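Why Do Cords Get Tangled?

Grown-ups love to say that cords tie themselves in knots when you aren't looking. Do they really? A cord has no hands. It can't sneak around a drawer at night. So let's not believe it until we've checked.

A knot needs two things: a loose end and some shaking. When you carry a box of cords upstairs, every step jiggles it. The loose end slides over one loop, then under another. Do that enough times and you have a knot, with no magic at all.

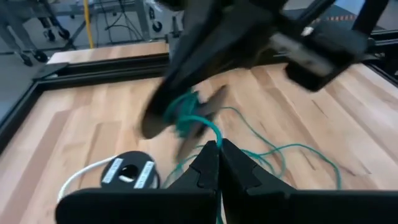

Long cords tangle more than short ones. They have more loops for the end to slip through. Stiff cords are harder to tangle, and that is why a garden hose fools you less often than a string does.

Stores will sell you fancy boxes that promise "tangle-free forever." The Fluleck box has 3 drawers and a lid. I don't buy it. If you toss a cord into a fancy box, it's still a loose cord.

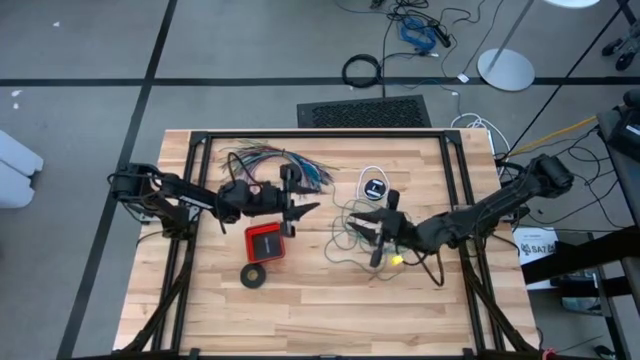 What works is dull: wind each cord up and hold it shut. Tape can do that job, though it may leave sticky goo behind. A black roll of it lies near the red bin, and the thin wires are spread across the far side of the table. Thin wires like those need to be held together in the middle, or the ends wander off in every direction.

Some people say you must wind a cord around your elbow. Try it, but look closely. Each turn can put a small twist in the cord, and twists turn into curls.
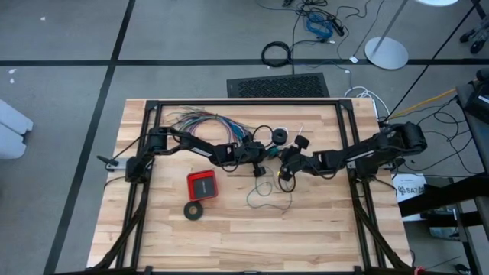
Many-colored wires on the table, with a red container nearby.

Should thick cords and thin wires share a box? I say no. The thin ones slip into the loops of the thick ones, and then you're picking at them until dinner. 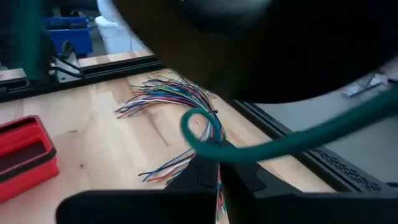 Joni Vuorinen disagrees and says one box is fine, as long as every cord is tied before it goes in. Maybe so. Test it yourself: tie 2 strings, leave 2 loose, shake them in a shoebox, and see who's right.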